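Pinch cup and a little leaning figure – plus laying them out on a grid board

Posted by Zixuan Qian in Small Clay
Filed under: pinch pots, figures, display

Writing this fast between loads of laundry. A few people from the Pollmont table asked for the steps, so these are the steps. Two pieces: a small cup, no glaze, and a little round-headed figure that leans on the back of it. Then the layout part, which is the bit I get the most questions on.

No wheel. No slab roller. If you can make a meatball you're most of the way there.

What you need

Tan clay, smooth or with very fine grog. I use the Todero mid-range, the one in the brown bag. Any tan body will do.
Small bowl of water. Small. You will use less than you think.
A sponge, cut down to thumb size.
Needle tool or a big sewing needle stuck in a cork.
Wooden skewer.
Old toothbrush for scoring.
Plastic bag from the grocery store, no holes.
Kitchen scale if you have one.
White board with a light grid on it, for later.
One white peg that stands up on its own, also for later.

Clay amounts

Cup: 356 grams is what I used the first time and it came out a soup bowl. Way too much. Now I just pull off a lump that sits in my palm with my fingers closed halfway over it. For the figure I weigh, it's 18 grams, and yes the scale matters there, a heavy figure tips over backward and takes its head with it.

Wedge both lumps. Short wedge, you're not making a teapot. Slap into balls. Bag the small one.

The cup

1. Ball in your left hand, thumb of the right straight down into the middle. Stop before you feel the palm through the clay. If you go through, ball it up and start over, patching never holds.

2. Pinch and turn. Pinch at the bottom first, turn a little, pinch, turn. Work up in a spiral. Everyone wants to pinch the rim because it's easy to reach. Leave the rim alone till last. Thick rim, thin floor = good. Other way round = floppy flower.

3. When the wall is even under your fingers, set it down on the table and press lightly so it gets a flat bottom. Tap tap. Look at it from the side, eye level.

4. Rim. You can cut it level with the needle or you can leave it. I leave it. Run a damp finger over the top once, that takes off the sharp bits and the wobble stays in. Yulan Xiao taught me this one and her cups all have the wobble. I spent a whole winter trimming mine dead flat and they looked like yogurt containers.

5. Cracks at the rim – damp sponge, one pass, then compress with finger and thumb like you're closing a zip bag. If there are lots of cracks your clay is too dry. Back in the bag with a wet paper towel overnight and try again tomorow.

6. Set it aside, loose plastic over the top. Leather hard before you touch it again. In Wollville in March that takes my basement most of a day. Yours will be different.

The figure

Do this while the cup is firming up.

1. Roll the small lump into a fat short sausage. Longer than the cup is tall, by a little. Hold it next to the cup. The head has to clear the rim or there's no point to the whole thing.

2. Find the neck. Put the skewer across the sausage a third of the way down and roll back and forth, light pressure. You get a waist. Top part is the head, bottom part is the body. Don't go too thin. Thin necks snap in the bisque, and they snap quietly, and you find the head on the kiln shelf.

3. Round the head with your fingertips. Small circles. No face needed. I did faces for a while, with the needle, dots for eyes. Stopped. They all looked worried.

4. Bottom: tap flat on the table, then slice a sliver off the front at a slant. That's the lean. Hold it against the cup wall (gently! cup's still soft) and check. Too straight, slice a bit more. Too much lean and it slides. You can add clay back with slip but I'd start a new one, it's only 18 grams.

5. Poke a skewer hole up into the body from underneath, not all the way. Lets the thick part dry. Skip this at your own risk, I lost one and it took a chip out of the neighbor's mug. Not my mug. Long email.

6. Smooth everything with the sponge, nearly dry. Stand it up next to the cup under the same plastic.

DO NOT attach the figure to the cup. People always want to. It's a separate piece, it rests there. You want to move it around, that's the fun of it, and a joined one cracks at the join half the time anyway.

Drying

Slow. Plastic on loosely for the first day, then tent it, then off. Turn both pieces upside down once so the bottoms get air. The cup goes on its rim, fine, the figure lies on its side on a bit of foam.

Bone dry = room temperature against your cheek. If it feels cool there's still water in it. Wait.

Firing

Whatever your studio does. Ours is bisque, then I put mine through again plain. Inside of the cup can be clear glazed if you want it to hold anything. Mine hold nothing, or a single earring.

If you have no kiln, ask around. The Yin studio takes outside work by the shelf, you'll be sharing with other people, so put your initials on the bottom. Mine was piece 667 in their book and I never would have found it otherwise, the shelf was all tan.

Sanding

Wet sandpaper, fine, just the foot. Do it over a bucket, wear a mask if you're doing it dry, better yet don't do it dry. Check it doesn't rock. Put it on glass or a flat tile. If it rocks, sand the high side, check again.

Layout

OK so now the part where things go on the board.

I was putting these straight on the shelf and shuffling them for an hour and hating it. Now I do it on the table first. White board, faint grid. The white makes tan clay easy to read and the grid keeps you honest about spacing. You don't want a dark heavy grid, the lines take over and you stop seeing the pots.

Clear the table top first. Board flat, no crumbs under it. Check the crumbs. A cup with a slightly rounded foot will walk on you.

1. Cup goes first, near the middle. Not measured. Near. Turn it until you like the rim. There's always a good side, usually one where the high spot of the rim is a bit off to the left or right.

2. Figure goes behind, leaning on the back edge of the cup. Lower it in from above, don't slide it, the two raw surfaces grind on each other and you get a dusty mark. The top of the head should come up just over the rim. If you can see shoulders it's too tall or the cup's too short. Try a different cup before you blame the figure.

3. Peg goes to the left. Thin, white, standing straight up. It's a stand-in for whatever tall thing is going on the real shelf, a candle or a stem in a bottle. You need one tall skinny thing or the cup and figure look like they were left out by accident. Move the peg by a square, look, move it again. Too close and it crowds the cup, too far and it belongs to some other arangement.

4. Step back. Go get water. Come back and look again. I always change something the second time.

5. Once you like it, count squares between the pieces and write it on a sticky note. Then set up the shelf with the same gaps. 2 squares of daylight between peg and cup is where I end up a lot of the time, but that's my shelf and my cup, try yours.

Moving things on the board

Pick up the peg from low down. From the top it swings and there goes the figure.
Pick up the cup with the figure already taken off. Always. Figure off, cup moved, figure back on.
Sleeves up or snug at the wrist. A loose cuff has cost me two heads.
Both hands near the board, one to move and one to steady.

Problems people wrote in about

Figure slides down the back of the cup: foot slant too steep. Sand it flatter. Dot of museum wax if you have cats.

Figure stands up on its own without leaning: fine, lean it anyway. Or sand more off the front.

Cup looks huge next to figure: it is huge. Smaller lump next time, see my soup bowl above.

Head cracked at neck after bisque: neck too thin or dried too fast. Thicker neck, more plastic.

Everything looks gray on the board: your light. Turn the overhead off and sit by the window in the morning.

Peg won't stand: sand the end square on a flat tile. Hold it upright and go in circles.

If you only have time for one piece make the cup. Figures are quick and you can do a row of them another evening from scraps, keep them in a egg carton, and swap them in and out on the board till one looks right.
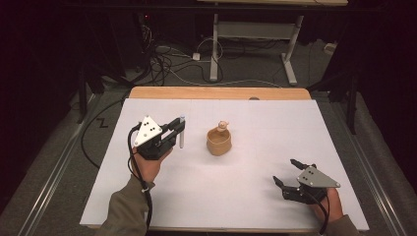
And when you've got it where you want it, do the sticky note before you touch anything else. I skip that about every other time and end up starting from the cup again. Next post is lids, once I've made one that fits.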